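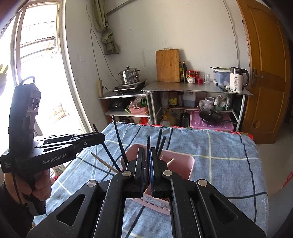

Careers > Product & Engineering > Front-end developer, ordering app

Front-end developer (ordering app), full time, start January

Ristiteck builds business apps for wholesalers. Mostly screens that sit on top of an older ERP nobody wants to touch. Our biggest job right now is Endent, the ordering app we run for Kovács, and we're one person short on it.

The team is 4 people. Two front end, one back end, one tester who also does support on Mondays. You'd be the third on front end.

What you'd be doing
- order entry and returns screens, tablet first, then phone
- moving the old price list view over to Inov, our in-house component set. Half done. The other half is the hard half
- fixing the offline sync with our back end dev — it drops lines on large orders and the customer is tired of hearing about it
- sitting in on calls with the warehouse leads, every other week

The app has 1,930 users, nearly 20 sites. Some of them have been on it since the first pilot and have strong opinions.

What we need
JavaScript, properly. TypeScript if you have it, you'll pick it up if you don't. Some time spent with OData or any other fussy API. You've shipped something that people used at work all day and complained to you about. Able to write a clear ticket.

Nice to have: accessiblity work, any ERP background, German or Hungarian.

Not needed: a degree, a cover letter longer than half a page.

Hours and place
Remote or in the office, your pick. Core hours 10 to 3. On call one week in four once you're settled, paid extra. Laptop from us. Salary range goes out with the first reply, before any call.

How to apply
Resume plus a link to some code, or a few lines on a screen you built and what you'd change now. Send to Ingegerd Nyberg, use ref 712 in the subject line or it ends up in the genral inbox. First call is half an hour, then a paid half day working on a real ticket with the team. No puzzles.

Agencies — no thanks.

Posted 2023-12-01

Get new openings by email. Sign up for our jobs newsletter, unsubscribe any time.

Contact | © 2023 Ristiteck | Back to top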